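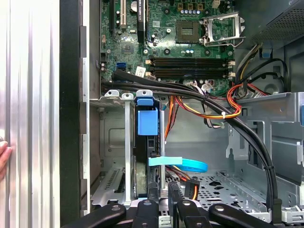
4. Evaluation of the Disassembly Kit

4.1 Test articles and layout

The Flirkik kit is sold as a package of gripper, wrist camera, fixture tray and control software for the recovery of parts from used desktop computers. Flarkau, the vendor, lists it at 2690 dollars without the arm. We tested it as a buyer would, with the parts supplied and the default settings, on computers from the Marino collection stream. No custom fingers were made and no vendor staff took part in the trials.

Each trial used an open tower with the side panel off. The cases differ in age and cable routing, and no attempt was made to tidy them before a run. The view from the wrist camera (Figure 2) is typical of what the planner receives at the start of an approach. Black cables sweep across the lower part of the motherboard and down through the case, orange, red and yellow power wires loop over the top of the drive cage area, and the blue drive latch stands just beyond the gripper fingers. The four memory slots on the board hold no modules, and the processor socket is empty with its lever open.

Figure 2. Wrist camera view into an open tower. The fingertips of the gripper enter at the bottom.

The camera is mounted close behind the fingers, so part of every view is lost to the gripper itself. Flarkau treats this as a feature, as the fingertips serve as a fixed reference for calibration. In our use it helped with short approaches and hindered long ones. A target directly under the fingers was hidden during the last part of the descent, and the software then relied on the position it had stored earlier.

4.2 Task set

The task set contains 60 trials, divided evenly between drive removal and memory removal. A drive trial was scored as complete when the drive was clear of the chassis and set down in the marked area. A memory trial was scored as complete when the module rested in its slot on the tray. Processor handling is offered by the vendor as a paid option and was tried only informally. Cables were unplugged by hand in all trials.

The time limit for each trial was two minutes. The operator could stop the arm at any point, and a stopped run counted as a failure whatever the state of the part.

4.3 Fixture tray

The tray is a gray plate with upright blocks of varying shapes that act as holders. It stands on the slatted table beside the computer, and its position is entered once per session.
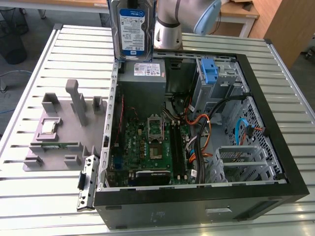

Small parts gain the most from this arrangement. A processor or memory module placed in its recess has a known pose, and the next step in a line can pick it up without a second vision pass. Hard drives gain less. A 3.5-inch drive is heavy for its grip area, and the pose in the fingers after extraction varies with the angle at which it leaves the cage. We therefore set drives down on the open table and left the tray for boards and chips.

The tray has no clamps of its own. On a slatted surface it can be bolted through the gaps, but the hardware for this is missing from the package and the manual mentions it only in a footnote. We used T-nuts from stock.

4.4 Observations

Failures fell into two groups. In the first, a cable crossed the path of the fingers and the force limit stopped the arm. The default limit is low, and raising it in the settings file removed most of these stops at the cost of some bent brackets. In the second, the gripper closed on the latch mounting instead of the latch. Reflections from bare sheet metal made this worse, and a diffuse lamp reduced it.

The rounded fingertips did not scratch drive labels to a degree that affected barcode reading. The vendor rates the finger pads for 1000 cycles. Our task set was too short to test that figure.

Proremen, the earlier kit in our laboratory, uses a suction cup for drives. It is simpler to set up but needs a flat face free of cables, a condition that many of the Marino cases do not meet. For mixed stock we consider the Flirkik gripper the better choice, provided that the buyer budgets time for lighting and for the force settings.

Related items
Cable avoidance in cluttered enclosures: a short survey
Suction or fingers? Notes on the Proremen drive module
Sorting desktop towers by chassis type before disassembly
Fixture design for loose memory modules

Comments (3)

Did you log the force limit you ended up with? The default stops our arm on every second cable too.

Section 4.3 should give the bolt size for the tray. We had to drill ours out.

Would like to see the processor option tested properly. It's the part of the price list we keep getting asked about.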